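Pullatwood Opens Its Teaching Room to Outside Operators, Starting With the Living Room

ENDON, December 11, 2019 – Pullatwood, the household robotics workshop based in Endon, is pleased to announce that its teaching room will open to outside operators in February. People who have never worked with a robot before will be invited to come in, sit down at the controls, and show a two-armed humanoid how ordinary chores are done at home. Registration is open now, and the first group will have 12 places.

The program is called Drorura, a name that began as a label on a cupboard door and somehow stuck. Over the past year it has grown from a small side project into the main thing we do, and we are very happy (and, yes, a little nervous) to be sharing it with our neighbors at last.

Each session begins with a chore that most of us do without thinking. An operator wears a headset and a pair of tracked gloves, sees what the robot sees, and moves the robot's arms and fingers by moving their own. Every attempt is recorded, the good ones and the clumsy ones alike, and the recordings are later used to train the robot to try the same chore by itself. Our in-house operators have recorded 2306 attempts so far, most of them having to do with tidying up.

"We started with pillows because we thought pillows would be easy," said Gudrun Dreßler, who leads the teaching program at Pullatwood. "You can't really hurt a pillow, and it doesn't mind being dropped. But then you watch a person pick one up, and they pinch a corner, or scoop it from underneath, or press it between both palms, and they never do it quite the same way twice. I have been plumping cushions since I was a little girl in my grandmother's front room, and I had never once thought about how I do it."

The pillow chore is the one new operators will learn first. It asks for a throw pillow to be taken from the floor and put back on the sofa, upright against the back cushions, using both hands.

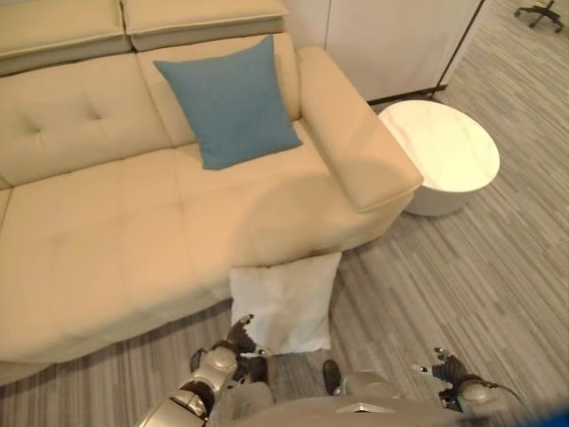 Operators are encouraged to take their time. A first session lasts 30 minutes, with a good long break afterward, as holding your arms out in front of you is more tiring than most people expect. One of our staff sits beside the operator throughout and can pause the robot at any moment. There is no score and no race, and if an attempt goes badly the pillow is simply set back on the floor and everyone has another go.

We have learned a great deal from our own operators about what makes a useful demonstration. Slow and steady movements help. So does looking at the thing you are about to pick up before you reach for it, a habit that comes naturally in your own kitchen and is surprisingly easy to forget with a headset on. Soft things have been a challenge all their own, and the team has spent many happy afternoons arguing over how firmly a robot ought to squeeze.

"What I would love is a wider mix of people," Dreßler said. "Left-handed people, tall people, people who fold everything and people who fold nothing. Our little group has its own habits by now, and the robot has been picking them up from us. I'd like it to meet somebody else's."

The gloves used in the program were fitted with the help of Bauerfeind, a family workshop two streets away, which has made them in several sizes and has been wonderfully patient with our requests. The new operators' area covers roughly 900 square feet and includes a waiting corner with coffee, where friends and family are welcome to sit and watch.

Once the pillow chore feels comfortable, operators may move on to folding a blanket or clearing a low table. No technical background is needed. Operators must be adults, and anyone with a shoulder or wrist complaint is kindly asked to mention it when signing up so that we can arrange shorter turns.

Places can be requested at the front desk of the Pullatwood workshop in Endon or by writing to the teaching program. Members of the press who would like to visit, or to try the gloves for themselves, are asked to contact Gudrun Dreßler.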